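Documentation of wartime abuses in Horkine: standards of evidence

lgreenwood_moderator
Posted 8 April 2022
Members are asked to confine this thread to the February report on detentions in Horkine district. The report draws on 92 interviews and concludes that roughly 3,000 residents were held without charge during the siege. Names of witnesses must not be posted.
Lionel Greenwood, Moderator

vereo_legal
The authors deserve credit for publishing their method. My reservation concerns the estimate. Only 30 of the interviews were conducted inside the district, and the remainder took place in the camp at Chae, where many families had arrived before the worst period.

archive_desk
I cannot agree with the previous member. Displaced witnesses are often the only ones able to speak freely. The report also compares their accounts with hospital admission records, and the two sources agree on the main dates.

vereo_legal
The hospital records cover injuries. They do not establish who was detained, or by whom. A court would require more than this, and the authors should have given a range.

tmr_casework
Both points have merit. In our office, statements taken in camps are accepted but marked for a second interview. I would ask whether that was done at Chae. The annex is silent on the matter.

archive_desk
The annex refers to 100 follow-up contacts, on page four, under "Review." I accept that the wording does not say where they took place. I have written to the authors and will post any reply in this thread.

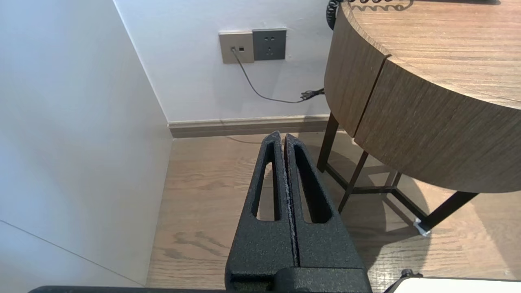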